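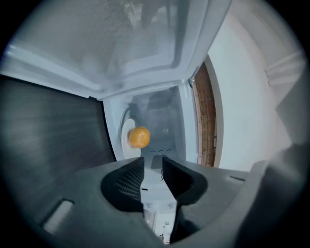 2024년 2월 5일. 전자레인지 과제를 다시 붙잡고 하루를 거의 다 보냈다. 지난번 노트 끝에 '문 여닫는 과제는 시연 데이터를 한 번 걸러 내고 다시 학습시켜 볼 것'이라고 적어 두었는데, 그 한 줄을 실행하는 데 생각보다 품이 많이 들었다(늘 그렇지만). 지금까지 모인 시연은 모두 993개이고, 그중 자세 추정이 중간에 튀었거나 손가락 폭 기록이 빠진 것이 124개였다. 처음에는 조명 탓인가 했는데 목록을 시간순으로 늘어놓고 보니 조리실 안쪽이 화면을 넓게 차지하는 구간에 몰려 있었다. 안쪽 벽이 온통 하얗고 매끈해서 특징점으로 잡을 만한 것이 별로 없다. 주황색 공은 아주 선명하게 보이고 바닥의 작은 통풍구 구멍들도 보이지만, 그것만 가지고 카메라 위치를 안정적으로 풀기는 어려운 모양이다. 그나마 열린 문의 창틀과 오른쪽의 나무 띠가 어안 화면 가장자리에 걸려 있는 동안은 추정이 잘 버텨 주는 것 같다. 그러니 공 쪽으로 들어갈 때 이 둘을 되도록 오래 시야에 남겨 두는 편이 좋겠다.

걸러 내는 기준은 두 가지로 정했다. 하나는 연속한 프레임 사이의 이동량이 사람 손으로는 나올 수 없을 만큼 큰 경우, 다른 하나는 손가락 폭이 비어 있는 구간이 접촉 시점과 겹치는 경우다. 접촉과 상관없는 구간이 비어 있으면 앞뒤 값으로 채우고 살려 두고 싶은 마음이 굴뚝같았지만, 그러면 비교가 지저분해질 것 같아 이번에는 그냥 뺐다. 나중에 이 노트를 읽는 분은 '살릴 수 있는 걸 왜 버렸지?' 하실 텐데, 그 실험은 따로 할 생각이니 너그럽게 봐주시길. 뺀 목록은 Sampaio 폴더에 그대로 두었고 원본은 하나도 지우지 않았다.

학습은 Pristov 설정을 그대로 쓰고 관측 길이만 2프레임과 4프레임으로 나누어 돌렸다. 결과부터 적자면 거른 데이터 쪽이 확실히 얌전하다. 예전 정책은 공 앞까지 잘 가 놓고 손가락을 오므리기 직전에 왼쪽으로 슬쩍 흐르는 버릇이 있었는데, 그게 눈에 띄게 줄었다. 반가웠다! 2프레임과 4프레임의 차이는 아직 잘 모르겠다. 4프레임이 접근 동작은 더 부드러운데 가끔 문 앞에서 한참 망설이고, 2프레임은 망설임이 없는 대신 문 가장자리에 손가락을 대는 일이 있다. 어느 쪽이 낫다고 쓰기에는 내가 본 시행이 너무 적다. 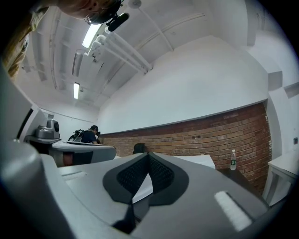
망설임에 대해서는 짚이는 데가 하나 있다. 시연을 시작할 때의 자세가 사람마다 꽤 다른데, 기록 버튼을 누르고 잠깐 가만히 있다가 움직이는 습관이 데이터에 그대로 들어간다. 관측 길이가 길수록 '계속 가만히 있는 상태'를 더 잘 외워 버리는 것이 아닌가 싶다. 그래서 앞부분의 정지 구간을 잘라 내는 스크립트를 오후에 짜 두었다. 속도 문턱값은 일단 감으로 넣었고, 너무 많이 자르면 문 쪽으로 다가가는 첫 동작까지 날아가니 이것은 눈으로 몇 개 확인하면서 맞춰야 한다. 급한 마음에 문턱값을 높게 잡았다가 접근 구간이 통째로 사라진 시연을 보고 혼자 한참 웃었다.

Vurkov 쪽 정합 코드도 잠깐 들여다보았다. 손가락 폭과 영상의 시간 맞춤이 조금 밀려 있다는 이야기가 예전부터 있었는데, 공처럼 둥근 물체는 잡는 순간이 짧아서 조금만 밀려도 손해가 크다. 밀림이 일정하면 상수로 보정하면 그만이지만 켤 때마다 달라지는 것이면 골치가 아프다. 기록을 시작할 때 손가락을 한 번 완전히 오므렸다 펴는 동작을 넣으면 나중에 맞추기가 훨씬 수월할 테니, 다음 수집부터는 모두 그렇게 해 주시면 고맙겠다.

다음에 할 일. 정지 구간을 자른 데이터로 4프레임 다시 학습. 접촉과 무관한 누락 시연을 채워 넣은 판도 하나 만들기. 공의 시작 위치를 조리실 안쪽과 문 쪽으로 나누어 따로 평가하기. 그리고 Horkcombe 평가표에 '문 앞에서 멈춤' 칸을 새로 만들어야 한다. 지금은 실패 아니면 성공뿐이라 망설이다가 결국 집은 경우를 적을 데가 없다. 이 칸만 있었어도 오늘 메모장을 이렇게 어지럽히지는 않았을 것이다. 학습은 퇴근 전에 걸어 두고 간다.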